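Visit to Wamow, Prukbridge: teaching robots by hand

Posted in: Site visits

We left the college at 8:15 on a Tuesday in October and were at the Wamow building in Prukbridge before ten. There were 20 of us, mostly second-year automation students, plus two people from the hospital lab who had asked to join. Wamow takes one outside group a month. The sign-in desk is on the ground floor and the teaching floor is upstairs.

Our guide for the morning was Hoi-yan Ko, who runs the teaching floor. She gave a short safety talk and then took us straight to the tables, where work was already going on. The job that week was test tubes: lift a capped tube out of one rack, put it in another, and do it again.
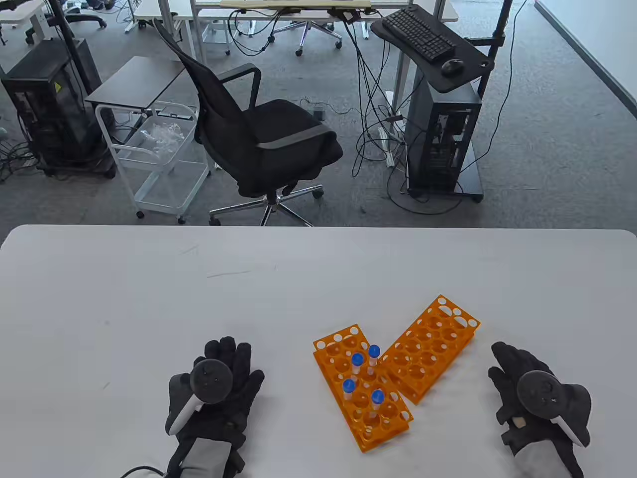
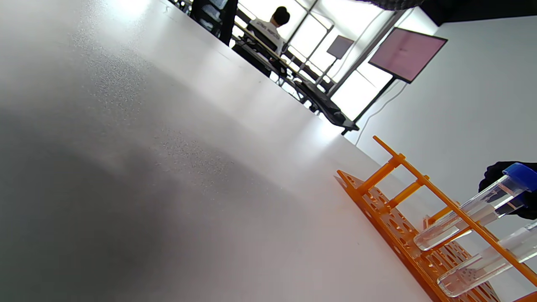
Test tube racks on the teaching floor at Wamow.

Wamow does two kinds of work up there. In the first, a person does the task with their own hands while wearing gloves with trackers on the back. The trackers record where each hand is in the room, and the gloves record what the fingers are doing. In the second, a person sits at a separate station and drives a pair of arms by remote control, watching what the arms see on a screen. Both end up as the same thing, which is a long list of recordings that a model is trained on.

Several of us had assumed that remote control was the newer and better method. Ko said it depends on the task. Remote control gives you recordings that match the robot exactly, since the robot is doing the moving. Hand recordings are faster to make, and people move more naturally in them, but somebody has to work out how a human hand maps onto whatever the robot has at the end of its arm. For the tube task they collect both and keep them in separate sets.

She gave us some numbers. A person with trained hands can finish 65 good recordings in an hour on the simple version of the task, one tube from one rack to the next. On the remote station the same person manages 20. The set they were building had 513 accepted recordings when we visited. The customer, a company called Yuen that makes sample-handling equipment, wants a good deal more than that before anyone tries training on it.

What counts as accepted took up a large part of the talk. Every recording is watched afterward by a second person. It is thrown out if a tube is dropped, if the hand leaves the tracked area, or if the person stops to think for too long with a tube in the air. It is also thrown out if the person does something a robot should not copy, such as pushing the rack with the side of the hand to line it up. Kipchumba Muli does most of the reviewing. He told us the last one is the hardest to train out of new people, as everyone nudges things without noticing.

A dropped tube that gets picked up again is treated differently. Those recordings are kept in a folder of their own. Muli said they used to delete them and then found that the robot had no idea what to do after a mistake, so now they ask people to make a few on purpose at the end of a shift.

The positions of the racks are changed between recordings. This is done by hand and is deliberately untidy: turned a little, moved closer, moved apart, sometimes touching. If the racks always sat in the same two places the robot would learn the places and not the racks. One of our students asked why they didn't use a printed chart of positions. They did at first. People followed the chart too neatly, and the recordings came out looking like the chart.

After the first hour we were split into groups and given a turn. My group went to the hand recording table with Chak-lun Chiu. Getting set up took longer than I expected. The gloves come in three sizes and have to fit snugly at the fingertips or the finger readings drift. The trackers are strapped on tight, and then there is a calibration in which you make a fist, spread your fingers, touch each finger to the thumb and hold both hands flat. If you move too early you start again. I started again twice.

The task itself is easy to describe and surprisingly tiring. You are told to approach the tube from the side, close on it just under the cap, lift straight up until the bottom clears the rack, move across, lower, let go, and bring the hand back to where it started. The instruction is to go at the speed you would carry a full cup of coffee. I was told I was too fast, then too slow. My first accepted recording was my sixth try. Yee-man Chang, one of the two from the hospital lab, had her first accepted on the second try and was asked if she had done it before. She handles tubes all day, so in a sense she had.

Chang raised a point that the Wamow people wrote down. In her lab, she said, you turn a tube slightly as you lift it, to free it from the rack, and you do it without looking. She had been doing that in her recordings. Chiu played one back and she was right, there was a small twist at the start of every lift. There was some discussion about whether that was a good thing to teach or a habit to get rid of. It had not been settled when we moved on.

The remote station was run by Jelle Koster. You sit in a chair with armrests and hold two handles, each with a trigger for closing the gripper. The arms follow with a short delay that you can feel but get used to. What I did not get used to was judging depth from the screen. I closed the gripper in front of the tube, then beside it, then on it. Koster's advice was to stop looking at the tube and watch the gap between the gripper and the rack, and that did help. You also can't feel when you have touched something. The handles give a buzz above a certain force, but by then the rack has already moved.

Koster said most people need two full days on the station before any of their recordings are kept. Students who play a lot of video games learn the handles sooner and then have trouble slowing down.

We had a sandwich lunch in the meeting room and the group had time for questions. The main ones, with the answers as I noted them:

Does the robot do the tube task yet? With the racks in easy positions, yes. In the last test before our visit it completed 46 transfers before someone had to step in. With the racks touching or turned well away from each other it does much worse, and most of the new recordings are aimed at that.

Who does the recording work? A mix of full-time staff and part-timers on four-hour shifts. No one records for more than 50 minutes at a stretch. Hands get tired and the recordings get sloppy before the person notices it.

What software do they use? For labeling and review they use a program called Nandus, written in-house. We were shown it on a laptop. It plays the camera views side by side with a graph of the hand positions under them, and the reviewer marks the start and end of each lift. It is plain to look at and loads quickly.

Are there placements? Two per year, applications through the college. Ko said they would rather see a careful person than one who already knows how to program, and that the placement starts with two weeks of recording whatever your background.

A few practical notes for anyone going with the next group. Bring short sleeves or sleeves that push up above the elbow, since the cuffs have to sit on the wrist. Take off rings and watches before you go upstairs; there are lockers by the sign-in desk but you need a coin. Phones stay in the lockers too. Parking behind the building is for staff, so use the one across the road by the garden center and allow ten minutes to walk. The stairs are steep and the elevator needs a staff badge, so tell Wamow ahead of time if anyone in your group needs it.

We were back at the college by 3:30. The students' write-ups are due at the end of next week and should cover at least one of the two methods in detail, including what got your recordings rejected. The list for the spring visit will go up outside the workshop once Wamow confirms the day.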